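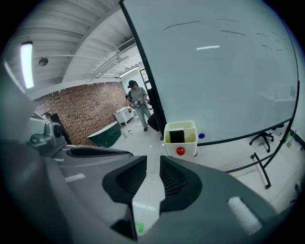
Thilini Talukder reckons the ribbed pads are overkill and plain rubber would've done. Maybe. But I'd already glued them, so ribbed it is.

Posted in June by Lucie Carrier

Quick one, got to be back at the workshop by 5. The Vuvstead grippers are together! Grey shells, black fingers, cubes on top. Printing took ages, then I sanded the finger slots a bit too far and had to shim them with tape. Not pretty. Second pair went way quicker.

Marker cubes next. Glue the faces flat, let them dry propperly, then screw down. I rushed mine. Don't. 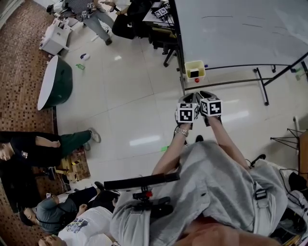
One in each hand, cubes on.

Cost so far is $388, mostly filament and the wide lenses. Could do it cheaper if you've got bearings lying around. Thilini's still after a lighter colour for the shell, I'm not reprinting anything till the arm is sorted.

Plan is 1000 short recordings, then see if the arm on my bench at home can learn from any of it. Hinge pins need redoing too, teh first lot were too soft.
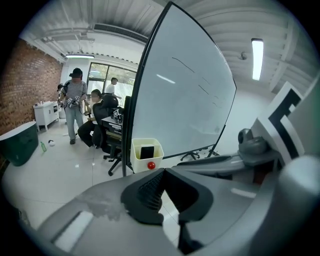
Finger pad up close, whiteboard behind.

Files up once I've fixed the names. Bug me if I forget.

Recent posts
Charbonneau arm, part 3
Flalo motor driver: first impressions
Rewiring the Valow charger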